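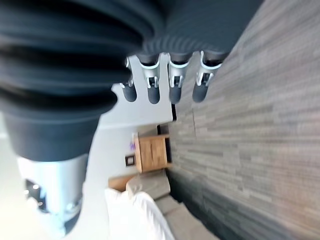
The Office of Guest Accommodation at Flokport maintained a written standard for the making of beds, and the standard ran to 69 clauses. Denise Tunstall had drafted most of them. She had held the post of Senior Inspector through two changes of ownership, and in that time she had signed for 1,172 rooms and refused nearly 500 more.

On an afternoon in December she was asked to certify the last room on the upper corridor. The request came on the proper form, countersigned by Slavica Obradović of the Trirnetti residence, and it gave the occupant's name as Trajkovski. Under "Expected arrival" someone had written, in pencil, "When he is able."

Inspector Tunstall let herself in at ten minutes to four and began, as the standard required, with the bed.

"Clause 4," she said aloud, for it was her habit to recite. "The duvet shall be white and shall be drawn level."

It was white, and it had been drawn smooth over the mattress. The top had been turned back below the pillow in a loose band. She consulted Clause 11, which required a fold of even depth, pressed by hand, and she wrote the word "loose" in the margin of her form. 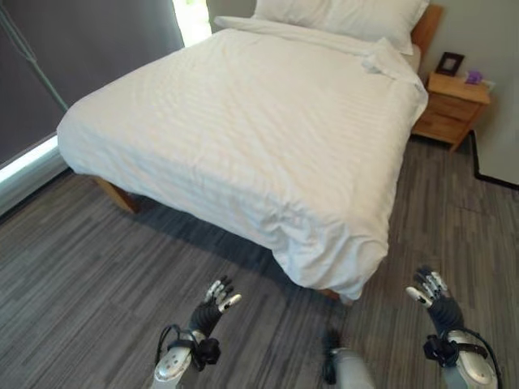 She had reached Clause 30, concerning personal effects, when Mrs. Obradović came to the door and remained there with her coat on.

"The nightstand is to be cleared before certification," said the Inspector. "A picture frame is a personal effect."

"It is his wife," said Mrs. Obradović. "He sent it ahead of him. He wished it to be there first."

The Inspector turned a page. The standard made no provision for effects that preceded their owner. She noted the clause number and left the space beside it blank, a thing she had never before done on an official form.

"And the fold?" she asked. "Was the person who made this bed not issued the guidance?"

"I made it. He has trouble with his hands. If it is pressed flat he can't get hold of the edge, and he will lie on top of the covers all night and not ring for anyone. He did so at Wisance the whole of last winter."

It was growing late, and the radiators in the corridor had begun to knock. Inspector Tunstall went to the foot of the bed, where the cover had gathered into creases. She put out a hand to straighten it, as Clause 17 directed, and then considered for some time how a man with trouble in his hands might go about finding the corner.

She withdrew the hand.

"The creases may remain," she said. "I shall enter them as an accommodation."

"Is there a clause for that?"

"There will be," said the Inspector — and she sat down at the corridor desk, uncapped her pen, and wrote the number 70.

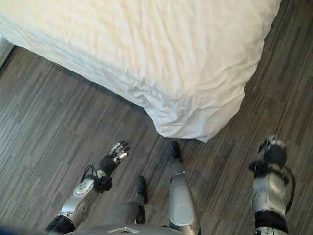
*The foot of the bed, with folds in the cover.*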